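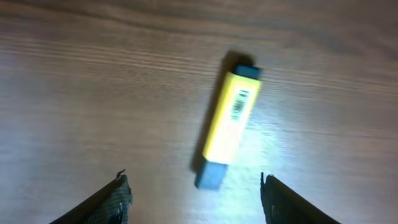
Progress report to the Herneck Fund
Project: Berkholm Supply Room
Submitted by Luuk Jansen, 2 April 2021

Work done in this period

The supply room at Berkholm now serves all the classrooms on the ground floor and the evening drawing group. We have finished sorting the writing and desk supplies, which made up most of what was stored in the old cabinets. The count came to 1555 items. Of these, 462 were dried out, broken or missing a cap and have been thrown away or recycled.

Everything that was kept has been tested on scrap paper, wiped down and put in a tray by type. Markers and highlighters are stored flat. Glue sticks stand upright in a separate tray, after we found that several had been put in with the markers by mistake. The shapes and colors are close enough that people pick up the wrong one, so the trays now have large printed names on the front.

Old price labels and barcodes have been left on. We tried peeling them from one batch and it took too long, and the glue left behind picked up dust. Our stock list goes by type and color, so the barcodes are not needed.

Tables

The two sorting tables have been sanded and oiled. The second one took more oil than planned and is still a little uneven in tone, but it is usable. The surface wipes clean if ink is dealt with the same day. Ink left overnight does not come out, and we now put down paper before any testing.

Spending

We bought 60 trays from Zapata and a label printer from Jirketti. The trays came in under the estimate. The printer cost more than the estimate because the first model we chose was out of stock. The difference between the two was small and the total is within the approved budget. Receipts are attached.

Problems

Returns are slow. At the last check, 37 items signed out in December had not come back - mostly highlighters. We do not plan to chase single items, but teachers will get a short list at the end of each term.

The lock on the tall cabinet still sticks. A replacement has been ordered.

Next period

- Sort the paper and card, which has not been started
- Fit the new lock
- Set a reorder level for each tray
- Move the drawing group's own supplies to the lower shelves

We are not asking for any change to the payment schedule. The next report will include the paper count and the first full term of sign-out figures.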